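**Handout 4 - Sorting parts into bins**
Course: Workplace Organization, taught by Fadwa Fahmy. Notes prepared by Yevhen Bilyk.

Please read before Sunday.

Last week we spoke about storage on shelves. Today we speak about the table, where small parts wait for the next step.

1. Give every bin one color and one meaning. The meaning must not change during the shift.
2. Place the bins side by side, with free table in front of them.
3. Tall parts should stand upright. Tops are then easy to compare, but lower portions are hidden by the wall of the bin - so please do not identify a part only by its top.
4. Write the bin color in the list together with the part number.

**Exercise.** The Lerow store has 688 parts in the blue group and 79 in the red group. One bin takes four parts. How many times must each bin be filled? Show your calculation.

For homework, compare your answer with a partner and draw your own table plan. Mark where the red bin stands and explain your choice in 61 words or fewer.
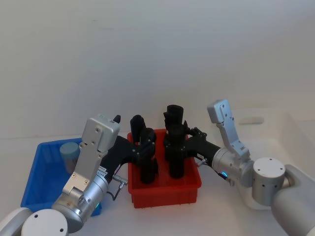
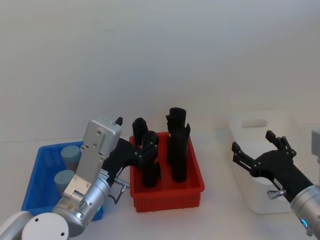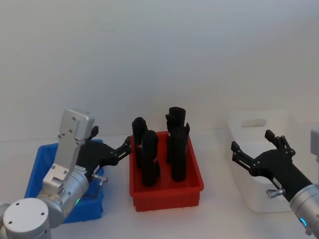 *Fig. 4: The red bin between its two neighbors, with black parts inside.*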